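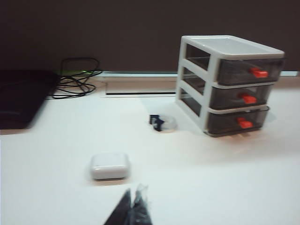 Indholm Work Table, White Top

Item number 2292
Sold by Mandard
Usually ships within three working days

The Indholm is a fixed-height work table for sewing, paper crafts, packing orders, model making and general desk use. It has a flat white top with no lip or bevel, so rulers, cutting mats and clamps sit right up to the edge. The frame is powder-coated steel. It comes in one finish and two lengths, and both lengths use the same legs.

We have sold this table since the old Halász trestle was dropped from the range. The two are close in size, but the Indholm does not fold. Customers who need to put a table away between uses should look at the folding models instead. The Indholm is meant to be set up once and left standing.

Top

The top is a single panel with a smooth surface, finished on both sides. Finishing the underside adds a little to the price, but it keeps the panel flat in rooms where the humidity changes a lot over the year. A bare underside takes up moisture faster than the finished face, and the panel cups. If you are putting the table in a basement or a garage, run a dehumidifier in summer.

White is good for color matching and for finding dropped pins. It also shows ink, graphite and glue sooner than a darker top would. Most marks come off with warm water and dish soap if you get to them the same day. Dried white glue can be lifted with a plastic scraper. For ballpoint and marker, put a little rubbing alcohol on a cloth, wipe, then rinse with plain water.

Do not cut directly on the surface. A rotary cutter or craft knife will score it, and the score will hold dirt. Scratches of this kind are not covered by the warranty.

Frame and legs

The legs bolt to a steel frame that runs around the underside of the top. Each leg has a leveling foot with almost an inch of adjustment. On carpet, leave the feet fully screwed in for the first week and let the legs settle before you level the table.

A crossbar joins the back legs. It sits low enough to leave room for your knees from the front, and it is the part that stops side-to-side movement under a sewing machine. Please don't leave it off. We get a few calls every month about tables that wobble, and most of them have the crossbar still in the box, inside the cardboard sleeve with the feet.
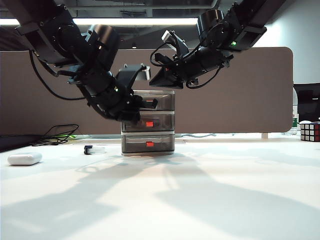 Can I fix a clamp lamp or a vise to the edge of the table?

Clamps are fine along all four sides as long as the pads are rubber or felt and the jaws reach past the edge of the frame. Put a scrap of thin wood on each side if the pads are bare metal. A small hobby vise with a clamp base can go on the front corners, where the frame is stiffest. We don't recommend drilling through the top for a bolt-down vise, and doing so ends the warranty on the panel.

Weight and loading

The table is rated for 140 pounds spread over the top. That is enough for a domestic sewing machine, a serger and a fair amount of fabric, or for a desktop computer and a printer. It is not a workbench. Don't hammer on it and don't stand on it to change a light bulb.

Heavy items are best kept over the legs. If you store boxes of paper on the table, put them at the ends and leave the middle for working.

Setting up

Allow an hour with two people. One person can do it, but turning the table over at the end is awkward alone, and the corners are easy to chip.

Lay the top face down on a blanket. Place the frame on it with the predrilled holes lined up and put all the screws in loosely. Tighten them only when every screw has started. Bolt on the legs, then the crossbar, then the feet. The hex key in the bag fits every bolt on the table. A power drill is not needed and tends to strip the holes in the panel, so use a hand screwdriver.

Turn the table over by lifting it from the long sides. Do not tip it up onto two legs.

After a month of use, go around the bolts once more with the hex key. They usually take another quarter turn.

Cleaning

A damp cloth is enough for everyday dust. Clorix surface wipes can be used on the top and the frame. Avoid scouring powder, steel wool, acetone and anything with wax in it. Wax leaves a film that fabric drags on, and it is slow work to get off again.

Hot items need a mat. A mug will do no harm, but an iron or a glue gun stand placed straight on the panel can leave a dull ring that does not polish out. 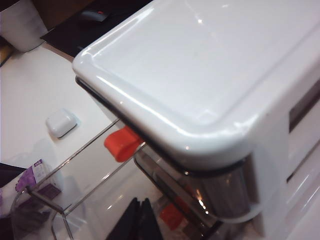 Is the longer table shipped in one box?

Both lengths ship in two boxes, one for the top and one for the frame and hardware. They can arrive on different days, most often when the carrier changes trucks over a weekend. If only one box has come, wait two working days before you call us. Check the top for corner damage before you sign, and write any damage on the delivery slip.

Matching items

The riser shelf, item number 1026, stands on the back edge of either table and needs no tools. It is the same white as the top. The under-frame cable tray fits the longer table only.

Replacement feet, bolts and hex keys can be ordered separately. Replacement tops are available for both lengths, but shipping on the long one costs a good deal, and it is worth asking for a quote first.

Details

Height with feet fully in: 91 cm for the standing version, standard desk height for the seated version
Top: white, finished both sides
Frame: steel, powder coated, light gray
Maximum load: 140 pounds, evenly spread
Assembly: required, hex key included, screwdriver not included
Use: indoor only
Warranty: five years on the frame, two years on the top

Returns

Unassembled tables can be returned within 30 days in the original boxes. Once the screws have gone into the panel we can't take it back unless there is a fault. For a fault, send a photo and your order number through the contact form and mark it for Mei Zamora at the parts desk. Parts requests received before noon on Wednesday go out the same week.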